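Modthorpe Town Square - Paving and Street Furniture Inspection
Checklist with comments, May round
Area: main square, Unoma Street side to the Caputo Arcade steps

Carry out in daylight, on a dry surface. Mark each line OK, MONITOR or REPAIR. Comments are required for anything other than OK.

1. Trip edges between adjacent slabs
MONITOR. Two edges near the arcade steps measured 5 mm. Below the repair limit of 10 mm, but both have grown since the last round. Marked with yellow crayon.

2. Rocking or hollow-sounding slabs
REPAIR. One slab outside the bakery rocks under foot. Lift, clean out the bed and relay on fresh mortar. Keep barriers in place for the full curing time.

3. Cracked or broken slabs
OK. Hairline cracks noted in the delivery bay, no loose pieces.

4. Joints
MONITOR. Joint fill is low along the north side. Moss is not a defect by itself, but it holds water and hides missing fill, so scrape a short length before recording the depth. Do not use a pressure washer - it strips the joint sand.

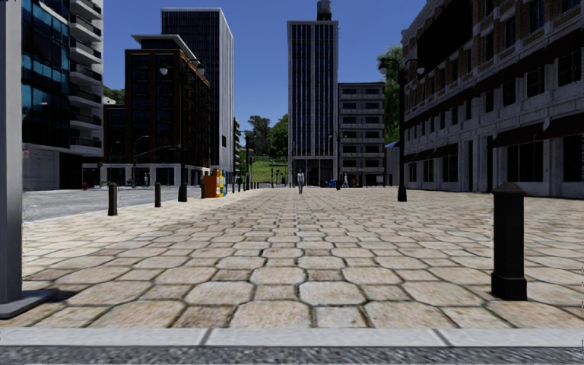

How deep can a joint be before it is recorded as REPAIR?
Anything deeper than 30 mm, measured from the slab surface with a flat probe. Shallower joints are topped up at the next routine visit.

5. Curb line
OK. No displaced units. Check the top and face of each unit, and look along the line from both ends for settlement.

6. Posts and columns
MONITOR. Surface rust on 4 anchor nuts at the Unoma Street crossing. Base plates sit flat. Wire brush and coat with cold galvanizing paint. Do not retighten without the torque sheet.

7. Bollards
OK. Push test applied at the cap, no movement. The removable unit at the fire access was lifted out and reseated. Lock is stiff, oil at next visit.

8. Drainage channels and gratings
REPAIR. One grating by the fountain has a missing clip and can be lifted by hand. Temporary cable ties fitted. Clurport pattern clips on order; the older pattern does not fit this channel.

9. Tactile paving at crossings
OK. Studs worn but still within limits.

10. Temporary items
REPAIR. Sunday market stalls have left two ground anchors proud of the surface. Market operator notified. Cones placed.

Reinspect all REPAIR items within 10 working days. MONITOR items carry over to the next round with the current measurement written beside the previous one.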